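The Durnden gripper had come with a 53-page manual, and Davina Jardine had read all of it on the train, which put her 53 pages ahead of Desmond Halvorsen. He had picked the Tzanetos fingers because he liked the name.

They had agreed on a fair contest. Larasati Wuisan had been asked to judge it, and had brought soup.

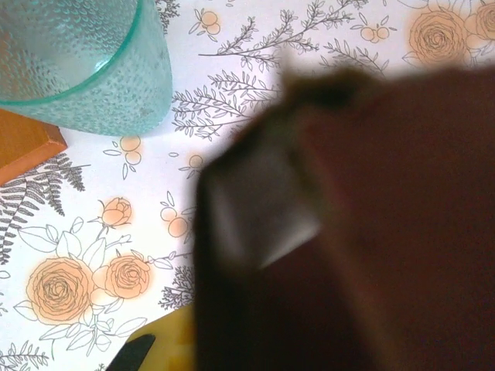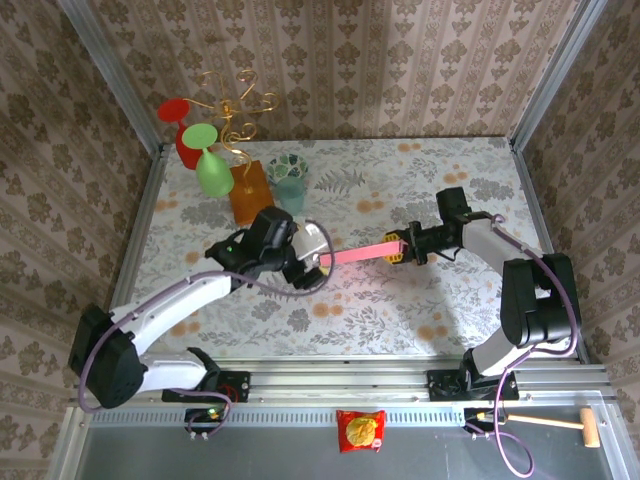

"Does the softer pad hold better than the hard one?"

"On smooth things it holds longer, and on anything with an edge they come out even."

Larasati wrote this down, then asked who had said it. Desmond had. Davina wanted it struck from the record, on the grounds that he was quoting her from September.

"You were right in September," he said. "I'm being generous."

The rules allowed each gripper up to 900 grams of squeeze. Davina felt this favored the Tzanetos. Desmond felt it favored the Durnden. Larasati, who had chosen the number, ate her soup and felt nothing at all.

"Again," said Davina. "Slower on the close."

"It was slow."

"It was slow for you."

He typed in a smaller number. The Kulley controller thought it over, as it did with every request, like a clerk asked for a form he didn't believe in. Davina had wanted to replace it for two years. Gwendolyn Ridgeway, who signed for things, had offered them 109 dollars and a firm handshake.

"What are we telling Gwendolyn?" asked Larasati.

"That the Durnden won," said Davina.

"That it's too early to say," said Desmond, who had seen the scores.

Larasati turned the page toward the lamp. Her handwriting was terrible, and they both leaned in – politely at first, then with elbows. The fourth column was headed either "slips" or "sips." Davina asked which.

"Depends on the row," said Larasati, and went to rinse out her bowl.

Desmond reset the timer. Davina opened the manual to page 31 and began, quite loudly, to read.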